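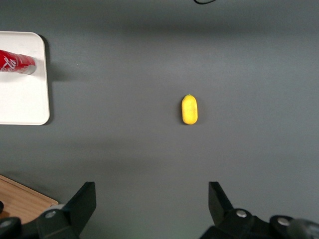 Yellow oval piece on a grey tabletop.

Plillow Walkabout Stilts, Adjustable

Aluminium peg stilts for street performers, carnival groups and circus skills classes. The Plillow is the middle model in the Bravbridge range and the one most hire customers ask for. It straps below the knee and leaves both hands free for juggling, flags or a costume frame.

Height is set by a sliding inner leg with 2 locking pins on each side. The lowest setting is 60 cm from ground to footplate and the leg moves up in steps of 5 cm. Always set both legs on the ground with the pins pushed fully home before strapping in.

What you get
One pair of stilts
Calf cuffs with wide webbing straps
Foot straps with steel buckles
Spare rubber feet
Hex key and printed fitting sheet

Footplates take shoe sizes 4 to 12. Flat lace-up boots with a firm sole work best. Soft trainers will fit but tend to move about under the strap.

Costume trousers
Trousers are not included. Our Hakham striped trousers are cut long enough for the middle setting and can be taken up with a plain hem. For the tallest setting order the Sangkhawat length, made to order in black, red or bottle green. Please allow 20 working days.

Hire
Hire is £60 a week per pair, with a returnable deposit of £300. The deposit goes back to the card you paid with once the stilts have been checked in. Worn rubber feet are treated as normal use. Bent legs and missing pins are charged at parts price.

Summer bookings fill up early. Orders for the August carnivals need to reach us by 16th July. Hire stock is serviced every April and cannot be booked that month.

Care
Wipe down after outdoor use and dry the inner leg before sliding it back in. No oil on the pins. Check the rubber feet before each outing and change them when the tread has gone. Webbing can be washed by hand in cool water.

Not suitable for drywall or decorating work. Beginners should learn on grass or matting with a spotter on each side.

Also available: padded knee guards, carry bag, replacement cuffs.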